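Notes for the Steinbach talk: What we keep and where we put it

Start without the slides. Ask who has a drawer at home that no longer opens all the way. Wait for the hands. Put own hand up.

The drawer at my mother's house had takeaway menus from two restaurants that had closed, a key to a bicycle I sold as a student, and candle ends. She called it the useful drawer. Pause here, they usually laugh, and if they don't, move on briskly.

Main point: storage is where decisions go to wait. We buy a box so that we can stop looking at the thing, and then we own the thing and a box. My own record is a Risadard shelf unit bought in June to hold the boxes left over from the previous shelf unit.

Numbers bit. When I moved flat I wrote down every object in the hall cupboard. 653. I had expected 100 at the outside. Ten of them were torches and one torch worked. (Don't do the torch story, it runs on for ever.)

The Pallix catalogue – read the line about "calm living" aloud, slowly. Then the price.

Sorting in the open. Before anything gets a lid, it goes into something shallow and stays there for a week where you have to walk past it. Leftover string is the test case. Keep it if you can name the parcel.

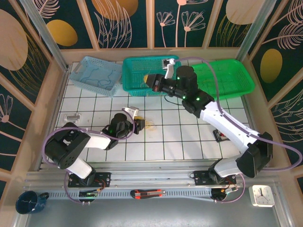

Britta Ackermann thinks a week is far too kind, and that anything you haven't reached for by the second evening should be out of the house before you start feeling sorry for it. Give her view a fair hearing. Then admit that I tried it and had to buy another tin opener.

Labels. Gudrun Ehlers writes hers in pencil, and I have come round to this. Ink makes promises. Show of hands again: who has a box marked "misc"? Who has two?

If time is short, drop the loft section and go straight to the cables.

Finish on the drawer. We emptied it in the end and it opens beautifully – there are already menus in it. Questions, then tea at the back.

Contact: Plirketti Talks, Steinbach | © Plirketti 2019 | Back to top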